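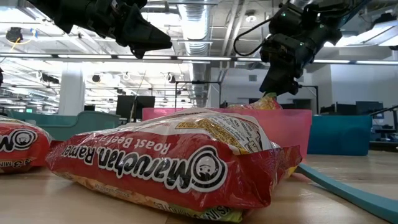 Red packets of Maruchan ramen on the table, with the pink and blue bins behind.

The noodle drawer, and other small repairs

When I moved into my first flat in Fatville I had one kitchen cupboard and a great respect for soup. My mother had given me a box of tins, rice and packet noodles, and I put all of it on the same shelf, in the order it came out of the box. By November I could not find anything. I bought noodles because I believed I had none, and later I found them behind the flour.

Many people who write about kitchens like glass jars with labels. I have tried them. They look very nice with lentils, but instant noodles do not belong in a jar. The block breaks, the flavour sachet falls to the bottom, and the cooking time stays on the wrapper which you have thrown away. I now keep every packet closed in its own wrapper and I give it a place to stand.

The place is a plastic bin. Mine came from Donati, the household shop near the bus station, and they were the cheapest on the shelf. A bin you can see through a little is useful for food, as you notice when it is getting low. A dark one is better for things that are ugly or that you do not need to see each morning, such as spare sponges.

Before I fill the bins I put everything on the table. This is the part my husband does not enjoy, for we cannot eat there until I have finished. But a table is an honest place for food. On a shelf a packet shows you only its edge. On a table you can turn it over, read the date and decide whether you will really eat it. The shiny wrappers are slippery and they slide when you make a pile, so I lay them flat and go slowly.

I asked Dario Messina, who has run the small grocery Dodari since his father retired, how he arranges his noodles at home. He told me that he sorts them by flavour, beef at one end and chicken at the other, with the hot ones in a separate bin so that his children do not take them by mistake. In his shop he does the opposite and sorts by maker. "A customer looks for the colour of the packet," he said. "At home you look for your dinner."

I follow his rule, with one change. I stand the packets upright in the bin like books, and the newest go at the back. If a packet is too wide I turn it on its short side. I do not push. A pushed packet becomes a bag of crumbs, good only for frying with cabbage (which is a good supper, I must admit).

The big bags are more difficult. They bend over the rim of the bin and hide what is behind them. I keep one big bag at most, at the side, and when it is open I close it with a wooden clothes peg.

Once a season I take the bins down and wipe them with warm water and a drop of washing-up liquid. The dust from broken noodles collects in the corners and is surprisingly hard to remove when it is old. An old toothbrush helps. Let the bins dry completely before the food goes back in.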